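### 5. Sorting the small stuff

I like open trays for this, the kind with a low front lip, so I can grab things without digging.

1. Wipe the benchtop and push the trays back against the wall, side by side.
2. Put beakers in upright, one to a tray — I've chipped two by doubling up.
3. Give the tripod its own tray. A flask can share with it.

**Caution:** never stack glass on glass!

**Note:** test tube racks don't go in trays. I keep mine up front, where Kulsoom can reach it too.
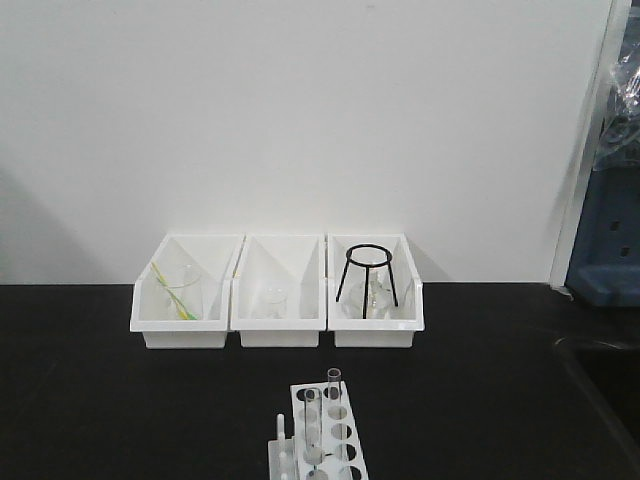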